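Umby Basket Picks - read me first

A set of grasping examples for teaching an arm to pull one thing at a time out of a crowded basket. 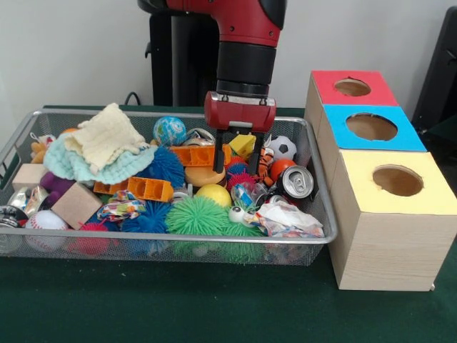
We started gathering these in February, after our first picking model did beautifully on tidy tables and fell to pieces the moment things were piled on top of each other. So the whole set is clutter, on purpose - balls, cans, wrappers, cloth, wooden blocks and soft toys, all mixed up together in one wire basket.

What you get

2489 attempts, good and bad, split into 32 sessions. Please don't throw the failed ones out before training! Our own results got noticeably worse when we did.

Each attempt has video from a fixed camera, the joint positions, how far the fingers were open, and a short label typed in by the person driving. Clips are stored at 10 frames a second. Six sessions are held back for testing and live in the folder called navport.

Things to know

Cloth is by far the hardest, and the labels for it are a bit uneven (one driver wrote "towel" for every piece of fabric, bless him). Thin wrappers sometimes come up along with whatever was under them, and we count that as a miss.

Questions, fixes and kind words can go to Lertchai Kaewkla, who looks after the labels and is always glad to hear how people are getting on with them.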